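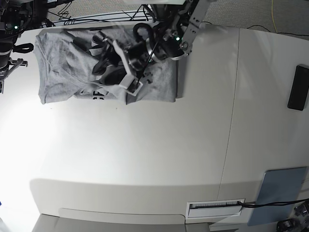
The manual for the Trerley house allowed 40 seconds per shirt. She had written that manual, so there was no one to complain to.

Step one: lay the garment face down on a flat, pale surface. Step two: smooth from the collar to the hem. Step three: bring each sleeve in to the center line. Step four: fold in thirds, bottom to top. The result should stand on its edge without support. She had tested the method on 50 shirts from the Ritchie outlet, all new, all the same size, and it had worked on every one.

The shirts on the table now were not new. They had come out of her father's dresser in Turkard, four drawers of them, and they had been washed until the cotton had no opinion about where it should bend. A crease put in at the shoulder moved to the chest. A sleeve laid flat came back up when the hand was taken away.

She recorded the times in a column. The first shirt took two minutes. The second took three, because the print on the front had gone stiff and would not go around a fold. She wrote "printed area: fold above or below, never through" and underlined it. That was a useful finding and should have been in the manual.

The gray one was seventh. He had worn it to paint the porch in September and to drive her to the station the same week. She smoothed it from the collar to the hem. She brought in the left sleeve, then the right. The left side wrinkled again. She smoothed it again.

At 20 shirts she stopped to check the stack. It leaned. The height was within the limit for a Zistosen carton, size 7, but the edges did not line up, and by her own standard it would have to be redone from the bottom.

She read the standard through once more. It covered cotton, wool, and blends. It covered missing buttons and loose hems. Under "disposal" it said to sort by condition and release anything worn at the collar.

All of them were worn at the collar.

She put the stack in the carton as it was -- leaning, gray one on top -- and closed the flaps. On the label, in the space for contents, she wrote "shirts." In the space for destination she wrote her own address, and then she opened the next drawer.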